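Teaching a Two-Armed Robot to Pack a Backpack, by Hand

24th September - by Hazem Bouzid
9 min read

If you have landed on this page, chances are you already have a pair of arms bolted down, a pair of leader arms on the desk in front of you, and the sinking feeling that comes after your first attempt at recording something useful. I know that feeling well. My own first session was a mess of dropped pens and half-closed zippers, and I came very close to putting the whole kit back in its carton. So let me walk you through the way I do it now, for a task I have grown rather fond of: getting the books and small things on the table into a school backpack.

I am going to assume your arms are calibrated and your leader arms move your follower arms without any nasty surprises. If they don't, please sort that out first. I use Kudonis to record and Makero to look over the recordings afterward, but any tools that save the camera views and the joint positions together will do, and the steps stay much the same.

Start with the backpack itself

A backpack is a floppy thing, and floppy things are hard. Pick one that holds its shape a little when it is lying down, and decide before you record anything which way the opening will face and how far from the arms it will lie. You will want to vary this later on, but for the first batch be kind to yourself and keep it in one spot. I put a strip of tape under my mat to remind me where.

Open the main zipper by hand and leave it open while you practice the packing. Opening a zipper with two grippers is a lovely task in its own right, and it deserves its own set of recordings. I tried to teach both in one go and ended up with long, wandering takes in which the interesting part was buried somewhere near the end.

Choose your objects

Books are a good place to begin. They are flat, they are stiff, and everybody has a few. Mix thin paperbacks with something heavier if your grippers can manage the weight, then add a couple of odd shapes, such as a stapler or a little passport-sized booklet. The booklet will drive you up the wall, because a thin cover lying flat gives the fingers nothing to get under. Let it stay in the mix anyway, but don't start with it.

Lay everything out loosely, the way a child would leave it after homework. If two books overlap a bit, leave them like that. 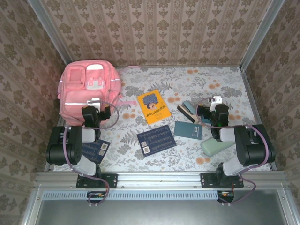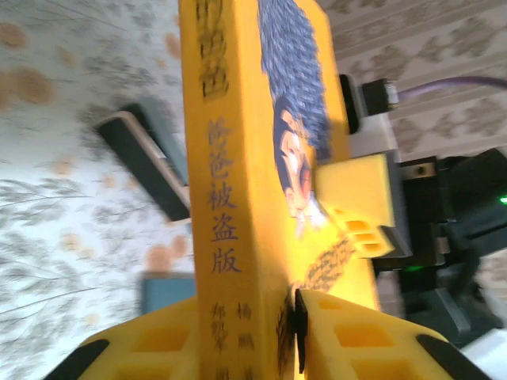 Now the part that takes some patience, which is picking up a book that is lying flat. There are two ways I like to do this. The first is to slide the book with one gripper until its edge meets the other gripper, and then close on it. The second is to press one finger down near the far edge so the near edge lifts, and catch it there. Try both with your own hands on the leader arms, with the recorder switched off, until one of them feels natural. Then stick with that one for the whole batch! I can't stress this enough. If you switch from sliding to pressing and back again, the robot will learn a sort of muddle in between, and you will spend an evening wondering why it dithers over every book.

Once the book is in the fingers, lift it slowly and pause for just a moment before moving toward the backpack. That small pause gives the wrist camera a steady look at what is being held. Moving fast smears the picture, and while a little blur does no harm, a whole take of it is not much use to anyone.

Share the work between the arms

With two arms, the temptation is to let your stronger hand do everything. I am right-handed, and when I looked back over my early takes the left arm was mostly just sitting there. What works better is giving each arm a clear job. One arm holds the opening of the backpack by its edge and keeps it up, and the other brings the book in. If the book is on the far side, pass it across, or simply carry it the long way around. Either is fine, as long as you do it the same way each time.

Go in with the narrow end of the book first. Lower it until you feel it settle, open the fingers only as wide as you need to, and draw the gripper straight back out the way it came. My friend Karim Berrada taught me that last bit, after watching me catch the lining with a fingertip again and again.

How many takes, and which ones to keep

For a single book going into a backpack in a fixed spot, I record 70 takes. That is enough for a first training run and it can be done in one sitting if you have tea and somebody to talk to. After that I begin moving things: the backpack turned a little, the books in a different order, the stapler at a new angle. My full set for this task now stands at 311 takes, and I expect it to grow in October when I get back to the zippers.

When you look over your recordings, keep the ones where you fumbled and recovered. If a book slipped and you calmly set it down and gripped it again, that is worth having. Throw out the ones where you stopped to scratch your nose, or reached in with your own hand to fix something, or forgot that the recorder was running and started tidying up.

Take a rest every so often, too. Your arms get tired well before you notice, and tired driving is jerky driving. I stop after every 3 or so minutes of steady work, shake out my wrists, and reset the table while I am standing up anyway.

A few small things before you go

Check that your cables have enough slack at full reach, on both sides. Put the lamp in the same place each session. Write down what changed between batches, even if it is just "swapped a book", in a plain text file next to the recordings.

And when you run the trained robot for the first time, use the easy layout, with one book and the backpack back on its mark, and keep a hand near the power switch.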